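Why Is a Balloon Shaped Like an Egg?
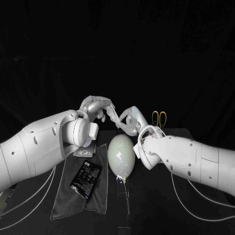
Bjartur Overgaard

A balloon starts out as a small, floppy bag of rubber. Blow into it and it grows, and most party balloons end up the same shape. They are wide and round at one end and narrower at the other, a bit like an egg. The pale one on the black tabletop has its wide end at the top and gets narrower toward the bottom.

What is it made of?

Most party balloons are made of latex. Latex is a milky liquid that comes from the bark of rubber trees. At the factory, moulds shaped like balloons are dipped into the liquid. A thin layer sticks to each mould and dries, and then it is peeled off. The colour is mixed in before the dipping.

Why does it stretch?

Rubber is made of very long, thin parts called molecules. They are much too small to see. When a balloon is flat, the molecules are tangled up like cooked spaghetti in a bowl. When you pull the rubber, they straighten out. When you let go, they curl up again and the rubber shrinks back.

The first puff is usually the hardest. You can make it easier by stretching the balloon with your fingers a few times before you blow.

What is pushing on the inside?

Air is made of tiny bits that are always moving. Inside a balloon they bump against the rubber from every side. This push is called air pressure. The air outside the balloon is pushing too, and the stretched rubber is squeezing inward. The balloon stops growing when the pushes balance.

Air pushes equally in all directions, so you might expect every balloon to be a perfect ball. But a balloon has a neck, where the rubber is often thicker and doesn't stretch as far. The wide part swells up first and the part near the neck stays narrow. Long, thin balloons have a different shape because they were made on long, thin moulds.

Why is it shiny?

Look at the lower middle of the pale balloon and you will find a bright patch. It is a reflection. Smooth, stretched rubber bounces light back a little like a mirror does. The surface is curved, so the reflection has an odd shape. Try looking at a window in the side of a balloon. The straight edges of the window will look bent.

Why do colours look paler?

A flat green balloon can look quite dark. When it is blown up, the same amount of colour is spread over a much bigger area. The rubber is thinner too, so more light gets through.

Measure a balloon

You will need a balloon, a piece of string, a ruler, and a grown-up to tie the knot.

Blow up the balloon and have it tied. Wrap the string once around the widest part and mark where the ends meet. Lay the string along the ruler and write down the length. Ours measured 39 centimetres, which is quite a small balloon.

Put the balloon in the fridge for two hours, then measure it again straight away. Cold air takes up less space, so the number should be a little smaller. Leave the balloon in a warm room for ten minutes and see if it grows.

Staying safe

Pieces of balloon can choke young children and pets. Keep flat balloons away from them, and put broken bits in the garbage right away. Some people are allergic to latex, so ask before you bring balloons to school.

Words to know

Latex: a milky liquid from rubber trees
Molecule: a very tiny part of something
Pressure: how hard something pushes on an area
Reflection: light bouncing back from a surface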